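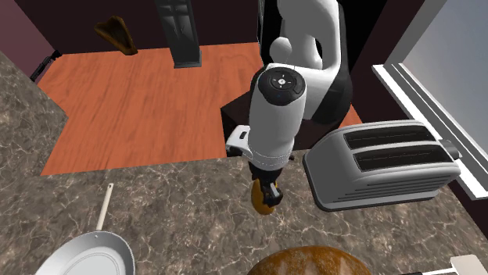 **Cusora** is a student robotics project, run as a club and an annual competition, in which teams teach a simulated robot arm to do small kitchen jobs. Picking up bread, using a toaster, moving pans, clearing a counter. All of it takes place in software. The name covers both the club and the kitchen simulation its members built and still look after.

## Background

Began as an evening class in basic programming at Gukier College. The college had one real arm and far too many students wanting a turn on it, so the class moved to a simulator. The first version had a flat table and coloured blocks. Members found the blocks dull and asked for something closer to home — the kitchen was built over one term and replaced the table completely.

The club split from the class soon after and took its present name. Lefèvre, a nearby sixth-form college, joined in the second year and now enters its own teams.

## The kitchen

One room, with an L-shaped worktop in a mottled stone pattern, a wooden floor and a large window. The arm is white and black and ends in a two-tone gripper, dark fingers with small yellow-orange parts. Objects on the worktop include a silver two-slot toaster with a lever at one end, a silver frying pan with a long white handle, and round baked goods in more than one size.

Items are made by students, and quality varies. The toaster is among the better models and has been reworked several times. Early breads were plain spheres and rolled off the counter, which lost a good few runs. Newer ones are flattened underneath. Colour and shine are left to whoever makes the model, so the crusts tend to come out rather glossy.

Layouts are shuffled between runs. The toaster may be turned at an angle, the pan pushed to a corner, a loaf left near the edge. Teams don't see the competition layouts beforehand.

## Tasks

Tasks are grouped by level.

- **Level one:** pick up a single item and hold it clear of the worktop for 5 seconds.
- **Level two:** move an item to a marked spot, or into the pan.
- **Level three:** anything with the toaster. Putting an item in a slot, pressing the lever, or both.
- **Open level:** teams write their own task, agreed with the judges in advance.

Level three is the one most teams get stuck on. Slots are narrow, and a round item has to be turned on its edge before it will go in. Many teams solve the lift and never manage the turn. Dropping an item costs points but does not end the run; knocking the toaster off the counter does.

## Teaching the arm

Two methods are allowed. In the first, a student steers the arm by hand with a game controller and the runs are recorded, then used to train a program that copies them. In the second, the movements are written out step by step as code. Mixed entries are allowed and have become common, usually copied movements for the grasp and written code for everthing else.

A shared library of recorded runs is kept by the club, 184 at the last tidy-up. Failed attempts are kept too, in a separate folder. Beginners are asked to add at least one run of each kind before joining a team.

## Competition

Held each October over one weekend. Every team gets 60 minutes of computer time, split however they like between tasks. Scores are added up out of 600, with the open level marked by judges and the rest marked by the software itself. Ties are settled on fewest drops.

The trophy is called the Gunon, after the first simulator, and is a spare gripper finger mounted on a chopping board. Registration for the coming event opens Tue 8 September.

## Criticism

Some members have argued that the simulation is too forgiving. Bread doesn't squash or shed crumbs, the lighting hardly changes, and grip is set higher than it would be on the real arm. A softer bread model was tried but ran too slowly on the college machines and was dropped. A short trial on the real arm, using programs trained only in the kitchen, gave mixed results — level one carried over fairly well, level three not at all.

There have also been complaints about the hand-steered method favouring students who play a lot of games. The rules were left alone, but practice sessions with the controllers are now open to all members.

## See also

- Robot simulation
- Educational robotics
- Learning from demonstration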